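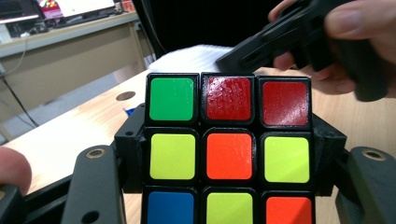
Big month for the Eltness bench! Our packing crew are now teaching the new arms themselves, a pair of hand-held grippers at a time, and the puzzle cube has become the favourite warm-up (Tania Patwary is up to 150 goes and still keen).

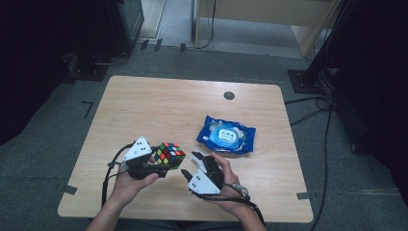

What changes for the rest of us? Less of the fiddly repeat work on the Prirov line, for a start, and four new trainer spots on day shift - same pay grade as line leads. Ilse Desmet is taking names until the end of March, so have a yarn with her at smoko if you'd like a turn.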